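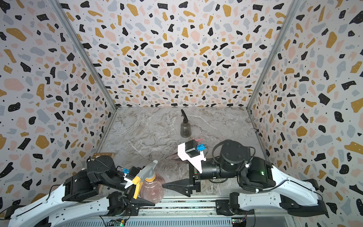
Sakside Savers' Circle
Minutes of the regular meeting, Monday, March 23, 2026

Called to order at the second attempt, the first having been lost to a discussion of parking.

Minutes of the last meeting
Approved, after "annuity" was corrected in both places where it had been spelled with one n.

Emergency funds
Continued from last time. The member who keeps five months of expenses in a plain savings account reported that it is still there and still dull. A second member has moved hers into a money market fund and checks it daily, which the chair said defeats the purpose of both the fund and the day. No agreement on whether a home equity line counts as cash. Those who have one think it does.

Praka worksheet
The group tried the Praka retirement worksheet with a made-up household. With retirement at 67 and modest travel, it showed a shortfall of $697 a month. With the travel taken out, it still showed a shortfall, and the household was by then not going anywhere. Several members objected that the worksheet assumes spending rises every year until death. One member said hers has. The secretary is to find out whether the inflation setting can be changed or is only there to be looked at.

Target-date funds
Presentation on the Nassar reading packet, which two people had read. Discussion was lively among the others. Main question: whether to hold a target-date fund alongside three other funds that own the same stocks. The presenter said this is common and mostly harmless, but should not be called diversification at parties.

Dues and money on hand
The circle has $800 in its checking account, earning nothing. It was pointed out that a savings group ought to be embarrassed by this. Motion to move it to an interest-bearing account. Amended to look into moving it. Carried. The same motion carried last June.

Fedadum newsletter
Renewal is due. Motion to let the subscription lapse failed, as it has the crossword.

Other business
Request that members stop asking for individual stock picks during the coffee break. Request noted. A stock was then recommended.

Next meeting
Topic: when to claim Social Security. Members are asked to bring their own statements and to leave their brothers-in-law's opinions at home.

Adjourned without a vote when the coffee ran out.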